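Home | Download | Guides | FAQ | Forum | Contact

Kasura Software: Frequently Asked Questions

Kasura turns recordings from hand-held grippers into training data for robot policies, and runs the finished policy on the arm. On this page we collect the questions which arrive most often by mail.

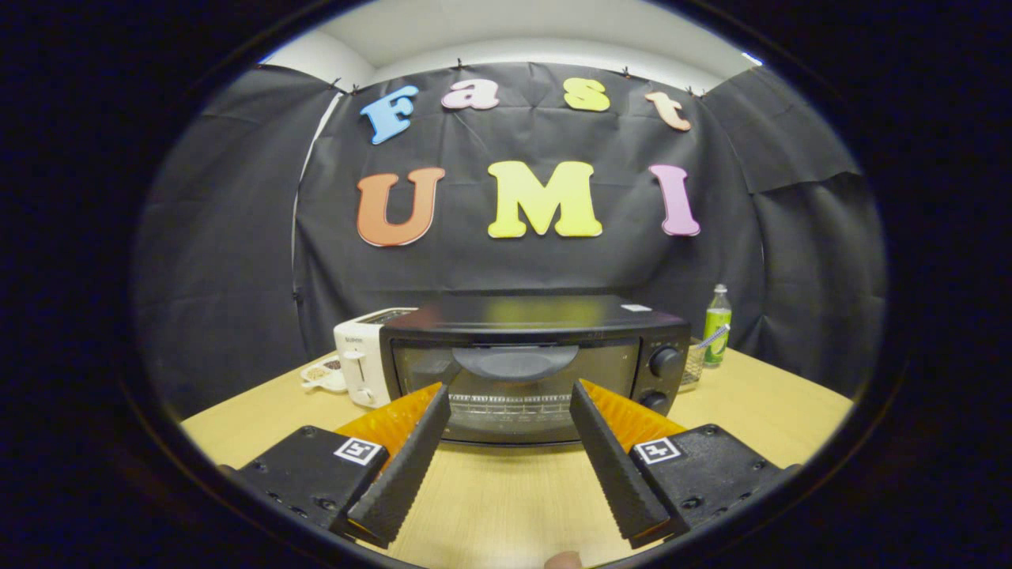 Recording and markers

Which gripper can I use?

Any hand-held gripper with two fingers and one square marker on each finger mount. The software reads the opening of the fingers from the distance between the two markers. Soft fingers are fine. They bend when they touch something, but the markers sit on the stiff part, so the measured opening is the opening at the mounts and not at the tips. If your task needs the real opening at the tips, please enter a correction in the file fingers.yaml.

My lens is a fisheye. Must I remove the distortion first?

No. Please import the video as it is. Kasura uses its own fisheye model and keeps the round dark border as a mask. If you straighten the picture before import, the marker positions will be wrong and you will see error 14 in the log.

Does a plain black background make problems for tracking?

It can. The tracker needs corners and texture, and smooth black cloth gives it very little. Large colored letters on the cloth help, and so do small objects on the table. A wood grain helps less than people expect, because the pattern repeats. Before you record a long session, make one short test and open the Track view. When the line for map points goes red, add more things to look at.

Reflections on a glass door are counted as map points. Can I stop this?

Yes. An oven door or any other glossy surface shows points which move together with the camera, and they pull the map to the wrong place. In the Mask tool, draw a shape over the glass in one image and press Propagate. From version 2 the mask follows the object through the whole recording.

One marker is lost for some images. Is the recording still good?

Short gaps are filled automatically. The limit is 10 images in a row. After a longer gap the recording is split into two parts, and you find both in the list with the same name and a letter at the end.

Training and control

How do I choose the action horizon?

We ship with 17 steps and most users leave it there. For a door with a handle we suggest a shorter one, for the reason that the hand must follow the arc of the door — a long plan made before contact often pulls in a straight line. Please change only this value and compare, before you touch the learning rate.

The arm moves well, but always a little late. Why?

Usually the latency was not measured. Camera, gripper and arm each have their own delay, and Kasura must know all of them. Run the command kasura latency with the robot switched on and the working area free of people. The values are saved for each machine, so you must repeat it after changing a cable or a driver.

Can I use the Fotent planner together with Kasura?

Yes, as a safety layer. The policy proposes a motion and Fotent checks it against your collision model. Please draw the table and all heavy appliances in the model. Light objects, for example a basket or a bottle, can stay out if the task is to move them.

What is the difference to the Koutsoukos plugin?

The Koutsoukos plugin only converts file formats. It does no tracking and it does not control a robot. Many users have both installed and this makes no conflict, but start Kasura first, otherwise the port is taken.

License and help

Is my data sent to you?

No. All processing runs on your own computer. Crash reports are off until you turn them on, and they contain no video.

Where do I report an error?

In the forum, section Bugs. Please attach the log and the calibration file. A screen photo of the log is difficult for us to read.

Last updated: May

© Grillberg Software | Contact: use the form under Contact | Back to top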